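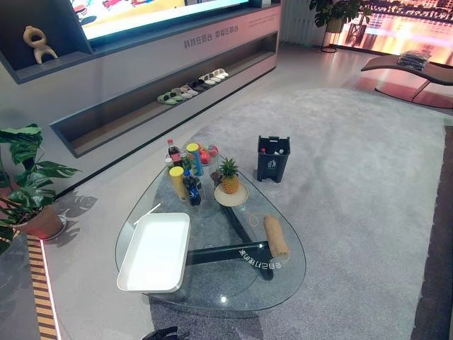

Robot Lab Practice, handout 4
Setting up and looking after the living room cell
Notes by Halyna Karpenko, corrections from Lukian Z. added in February

Read before your first shift. Bring it with you, there is one copy in the cell and it walks off.

Covers: power up, homing, hands and wrist cameras, table check, cables, shutdown, common faults. Does not cover the policy side, see Kwaku's notes for that.

1. Before power

Two people minimum. One at the robot, one at the stop button. The person on the button does nothing else. No phone, no laptop, no tidying.

Walk the outside of the cell first, then go in. Look for: anything on the floor in the foot area, cables under a foot, cover plates loose, tools left on the glass. Tools on the glass is the one we keep finding. Hex keys especially, they are hard to see on a clear top from above.

Check the hoist strap if the robot is hanging. Twist in the strap = untwist it before power, not after.

Battery pack in, listen for the click, tug it. No click, take it out and look at the contacts.

2. Power up and homing

Main switch, wait. Fans come on, then go quiet. Do not touch the arms until they go quiet.

Start the Stistura console on the desk machine. Login is on the card. Console port is 1849, if it asks. If it says port in use somebody left a session open, close theirs, don't start a second one. Two sessions will both send commands and the arm will shiver.

Homing order: neck, waist, left arm, right arm, hands last. The script does it in this order on its own. If you have to do it by hand keep the same order. Hands must be open and clear of the table before the arms home. We scratched a tabletop last year this way and Tymoshchuk (the furniture supplier, not the student) took a long time on the replacement.

After homing compare the joint readout to the printed sheet. Small differences OK. Joint 23 always reads a little high, known, leave it alone. Anything else off, stop and re-home. Off again after the second try, write it in the log and get Lukian.

3. Hands

Most of your time goes here. The hands take the wear and they are the part students are most scared of, for no good reason.

Weekly:
- wipe fingers with a dry lint free cloth
- lens cloth for the wrist camera, separate cloth, not the same one
- check bracket screws at the base of each finger, snug only
- open and close 40 cycles with nothing in the hand, listen
- look along each finger for play, side to side

Noise on closing and not on opening: usually a dry joint. Noise both ways: motor, don't try to fix it in the cell. Bag the hand, label it, spare is in the Flillorer case under the desk.

Do not overtighten bracket screws. The thread is soft. Khrystyna P. has repaired two of these and does not want a third.

Grip force gets checked on something soft first and something hard second. Start at the low setting and go up one step at a time, with the wrist feed open on the desk machine, and write down the step where the object stops slipping. People go straight to hard objects becuase they are easier to see. Don't.

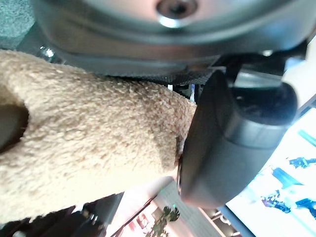 Low settings are where the wear shows up, so take your time over them. Run three grasps at each step and keep the same approach angle. On soft stuff look at the finger tip and the fabric together: the flat tip is up against the end of the plush and the fleece gives slightly under it, and that much squeeze is what to aim for on the first steps. If the tip is buried and you can't see its edge, you are too high, go back down. Fuzz also sheds. Check the finger joints for fibers after every soft run, tweezers not compressed air. Air pushes it further in.

Also watch what else is in the wrist view. Background changes with every turn of the wrist, and a bright screen behind the object will pull the exposure around. Lock exposure before you start, note the value. If the picture pumps brighter and darker while the wrist turns, it wasn't locked.

4. Table check

The glass table is a nuisance to the depth sensor and we keep it for that reason. Things to know:

Sensor sees through it to the rug. The table height is therefore typed in, not measured. If somebody moved or replaced the table, measure again with the steel ruler, floor to top of glass, and type it in. Measure in two places.

Light spots on the glass move when the ceiling lights are dimmed. Keep lights at the marked setting.

Tray goes flat on the glass with all of its rim clear of the table edge. Push on it lightly. If it rocks there is something under it.

Height check with the arm: hold a soft object in the right hand, bring it down slow over the glass and stop just short. Left hand open, out of the way or low. Console height and real height should agree. The person at the robot crouches and looks from the side, you cannot judge this from the head camera.

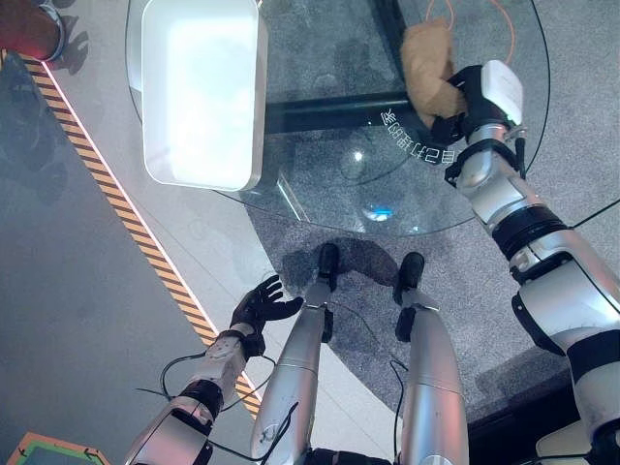 If they don't agree, raise the arm first and then argue about it. Nine times out of ten it is the typed in table height. The tenth time is a slipped wrist calibration, and then it is section 3 again from the top.

Feet: flat, both, before any reach. Check by eye from the front. A foot up on the rug edge will pass the console check and then the robot leans on the first long reach.

5. Cables

Outside of the arm, wrist to elbow: cable band should lie flat and move with the arm. Bend the elbow fully by hand (power OFF) and watch it. Tight at full bend means re-tie, with slack.

Loose loops next to an arm get clipped back before running. If you are not sure where it clips, ask Khrystyna Kravchuk, she did the routing.

Floor cables: away from the feet, run to the outside. Step over the striped strip, don't stand on it, and shoes stay on your side of it while the arms are live. This gets ignored more than any other rule on the sheet.

Leg wires: look, don't pull. Log anything that has moved from the clip.

6. Shutdown

- hands empty, object back in the bin
- arms to rest pose
- hoist on, strap taking weight
- console closed properly, not just the window
- main switch off
- battery out, on charger, light on the charger should change color
- log entry with both names

No log entry = the next shift has to do the full check. They will be annoyed and they will know it was you.

7. Faults, short list

Arm shivers at rest: two sessions open, see 2.
Hand closes partway and stops: fibers, or grip limit left low by the last group.
Wrist picture black: connector at the wrist. Power off, reseat, power on. Do not reseat live.
Wrist picture blurry: fingerprint on the lens.
Robot drifts to one side standing: foot on rug edge, or waist didn't home.
Console freezes: stop button first, then restart. In that order.

8. For next session

Bring: closed shoes, this handout, own lens cloth.
Do: read section 3 twice. Each pair will strip, clean and refit one finger on the bench hand and then run the soft grip steps in the cell while I watch. Write up is one page, steps and readings in a table, typed please.

Groups coming over from Gramside share the bench with us that afternoon, so come at 2 and not at quarter past. Swaps between pairs go through Kwaku Ayaaba, by email, the day before.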